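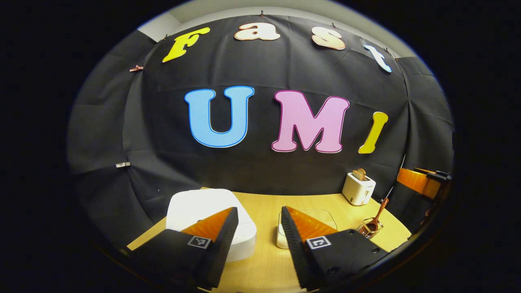
Des lettres qui tiennent sur un rideau

Bonjour à toi ! Moi c'est Constanza, et j'adore les lettres découpées. Tu peux écrire ton prénom, le nom de ton club, ou deux mots, comme « Fast UMI ».

Mais pourquoi un fond noir ? Parce que le noir renvoie très peu de lumière vers nos yeux. Le jaune, le rose et le bleu clair, eux, en renvoient beaucoup. Ton œil repère donc les lettres tout de suite, même de loin. Essaie avec une lettre jaune sur une feuille blanche : on la voit beaucoup moins bien !

Regarde aussi le bord des lettres. Le U est bleu ciel, avec un contour d'un bleu plus foncé. Le M est rose pastel et son contour est magenta. Ce petit trait aide à bien voir où la lettre commence et où elle finit – les dessinateurs de BD font pareil avec leurs personnages.

Et le tissu, comment il tient ? Avec de petites pinces, tout en haut. Entre deux pinces, le tissu est lourd, alors il descend un peu et il fait des plis. Si tu veux un rideau bien lisse, tire-le doucement sur les côtés et rajoute des pinces. Moi, j'aime bien les plis, ça fait théâtre !

Pour ton mot à toi, dessine de grosses lettres sur du papier épais, colorie l'intérieur en clair et le contour en foncé, puis découpe. Mon amie Mirjam pose toujours ses lettres par terre avant de les accrocher, et elle a bien raison : un mardi, j'ai accroché un S à l'envers et je ne l'ai vu qu'au goûter. Tu peux les mettre en ligne droite ou en arc, un peu penchées – c'est toi qui choisis.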